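Supercooled sodium acetate: does the melt count as a metastable phase or just a solution?

Forum: Physical Chemistry > Phases and Phase Change

stunport_lab
Posted 11 August 2024

I'm rewriting a handout on phase change and have hit a wording problem. The handout says sodium acetate trihydrate melts at 58 C, can be cooled to room temperature without freezing, and then crystallizes when seeded. A reviewer wants "supercooled liquid" changed to "supersaturated solution" everywhere. I think both are defensible for the trihydrate composition. Which would you print?

kelvinette
Supersaturated solution. The trihydrate melts incongruently. At 58 C you get a liquid plus some anhydrous salt, and the last of the anhydrous only dissolves at a higher temperature. A pure substance in the usual sense has one melting point and the liquid has the same composition as the solid.

Fleline
Disagree in part. If the overall composition is exactly the trihydrate and you heat until everything has dissolved, the liquid has the same composition as the crystal that forms on seeding. Calling that a supercooled melt is normal in the heat storage literature. The incongruent melting is a statement about the equilibrium path on heating. It doesn't forbid the name.

kelvinette
It doesn't forbid it, but a student who reads "melt" will assume a congruent melting point, and then the phase diagram two pages later makes no sense.

stunport_lab
The phase diagram is in the appendix. Most of them will not get that far.
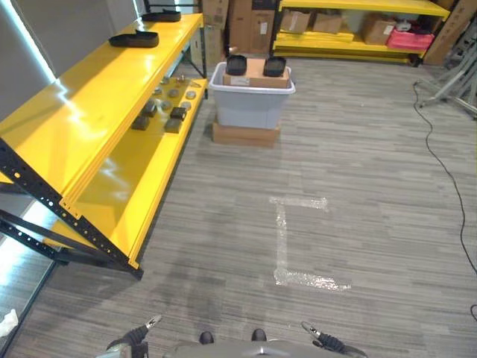 For context, the section before this one covers latent heat with ice and water, and the exercise after it asks for the final temperature of the pack once crystallization starts at 20 C. The handout currently treats the whole mass as one liquid turning into one solid. If I switch to solution language I have to rewrite the exercise too, and the heat balance becomes a crystallization enthalpy per mole of salt.

Antwi
The exercise survives either way. Take the enthalpy released per gram at the working temperature, divide by the heat capacity of the product, and check whether the result passes 58 C. If it does, the temperature stops there and part of the mass stays liquid. Make sure the handout says so, as the usual error is to report a final temperature above the transition.

Fleline
Seconded. Also use the enthalpy at 20 C and the heat capacity of the right phase. The value tabulated at the melting point is larger than the one at room temperature because the liquid has the higher heat capacity.

vollora_78
Slightly off topic, but I ran this with commercial heat packs and never reached 58. Peak was in the low fifties. Is the salt impure?

Antwi
Most packs contain extra water. That lowers the saturation temperature, so the plateau sits lower. It also makes the anhydrous salt less likely to settle out over repeated cycles.

kelvinette
Which is my point. With extra water it is a solution by anyone's definition, and the packs are the thing students will have in their hands.

Fleline
Then print "supersaturated solution" for the packs and "supercooled melt" for the stoichiometric case, with a sentence connecting them. Two terms for two compositions.

kelvinette
Two terms for a continuous range of compositions. There is no boundary at the trihydrate where the liquid changes character. I would pick one term and footnote the other.

stunport_lab
I'm going with "supersaturated solution" in the text and a footnote for "supercooled melt." The exercise will state the composition and cap the temperature as Antwi described. New question, same handout: is "metastable" safe to use before free energy has been introduced?

Antwi
Yes, if you define it by behavior. Persists without a seed, converts once a crystal is present.

Fleline
Add that the conversion releases heat to the surroundings. Otherwise glass gets dragged into it.

kelvinette
Glass gets dragged into it regardless.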